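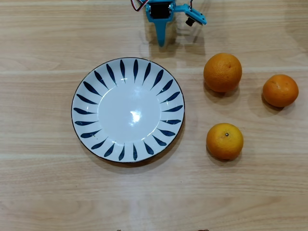
I bought the Salier plate at the Altier store in Zovville for $19. It is sold as a serving plate, and I wanted one plate that could hold fruit on the table during the day and take a main dish at dinner. I have used it since June and have a fair idea of what it does well.

**The basics**

It is a round ceramic plate, glazed white, with a thin dark line at the edge and a ring of navy brushstrokes on the rim. The middle is plain. The same design came in a bowl, which I did not buy, and a larger platter that cost $68.

The rim is wide, and it slopes. You should know that before ordering, as it takes up a lot of the plate. If you measure across the whole thing you will think you are getting more flat surface than you are. A sandwich sits fine in the middle. A roast chicken does not.

**Glaze**

The glaze is glossy. Under a ceiling light you get a bright spot on it, and if you like a matte plate you will find this annoying. I don't mind it. Sauce wipes off easily and tomato has left no color on the white. Knife marks do show up, gray and thin, but a little baking soda on a damp sponge takes them off.

The blue has held up. I looked at the strokes closely before writing this and could not find any wear, and the plate goes through the dishwasher most nights. I keep it on the bottom rack.

**As a fruit plate**

During the day it stays on the table, and I put oranges on it or next to it. The dark blue looks good with orange peel. Lemons also look good. Green apples less so, in my opinion. 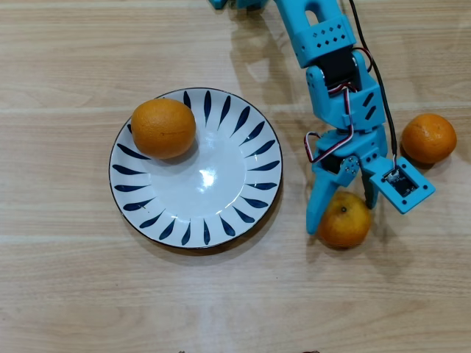 Will round fruit roll off it?

Fruit set in the middle stays there. Fruit set on the rim tends to move down toward the center, because of the slope, and an orange with a flat side will often stay where you put it. I would not carry the plate across the room with fruit stacked on the rim.

Three small pieces fit without touching if you spread them out. Past that you are stacking, and a bowl is the better choice. My sister-in-law, Sang Vi, has the bowl and keeps a full bag of clementines in it. 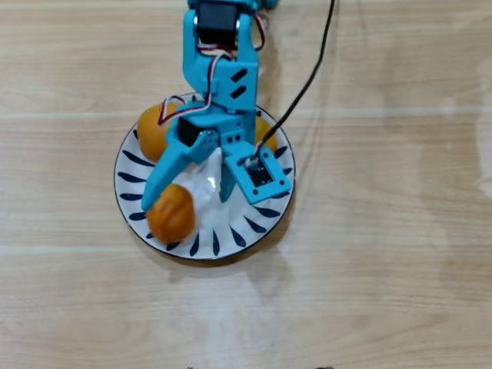 The plate is also easy to wipe down after fruit has been on it for a few days. I had an orange go soft underneath once and the sticky patch came off with warm water and dish soap.

**Problems**

The foot on the bottom is unglazed and a bit rough. Mine left a light scratch on a painted shelf. On the wood table I have had no trouble, but I lift the plate and don't slide it. You could sand the foot lightly or put felt dots on it if you never heat the plate.

It gets hot in the microwave, more than my everyday plates do. Use a towel after 2 minutes.

The box was poor. There was one sheet of paper around the plate and nothing at the corners. Mine was fine, but I would not have it shipped.

**Rating**

Four out of five. I took one off for the rough foot and the small flat area. I would buy it again at $19 and I plan to get a second one.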